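Relative vs. absolute risk in the Junus trial coverage
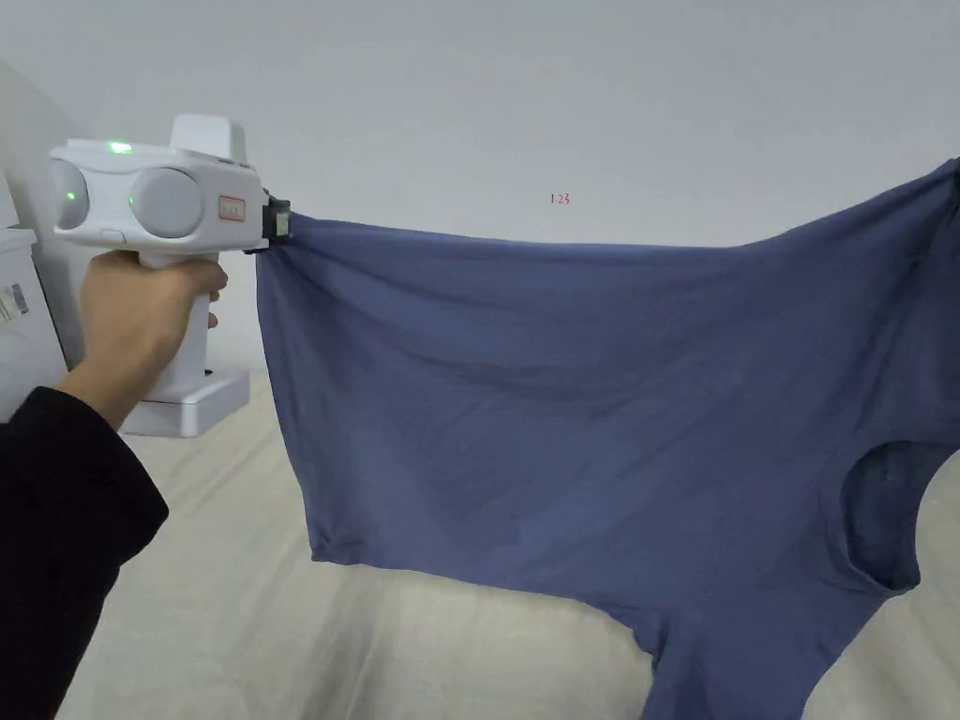
Heather Mowat

Posted April 5, 2021

Three outlets ran the Junus sleep supplement story with "cuts night waking in half" in the headline. I pulled the abstract. The trial enrolled 700 adults. Frequent waking was reported by 2% of the supplement arm and 4% of the placebo arm. The halving is a relative figure. The absolute difference is two percentage points, and none of the three stories gives it. Does anyone have the full text?

drurnon_reader

I have it. The primary endpoint was total sleep time, and there was no significant difference. Night waking is one of 18 secondary endpoints. I see no correction for multiple comparisons in the methods section.

pkt_stats

Relative risk is a legitimate measure and tends to carry over between populations better than the absolute difference does. I would not fault a reporter for using it. The endpoint problem is the larger one.

Heather Mowat

I fault them for using it alone. A reader can't get from "half" to "two in a hundred" without the baseline rate.

pkt_stats

Agreed on the baseline. Disagree that it belongs in the headline.

shelfmark20

Check the funding statement. Trarkovon makes the capsules and paid for the trial. Only the Shahbazi newsletter mentioned this, in the last paragraph.

drurnon_reader

Funding by the maker is normal for supplements and doesn't invalidate the data. The registry entry matters more. It was last edited in October, after enrollment closed, and night waking is not in the earlier version.

Heather Mowat

Can you post both versions of the outcome list? I'm writing to the editors and would like to quote the entry exactly.

drurnon_reader

Will do tonight. The history tab has them side by side.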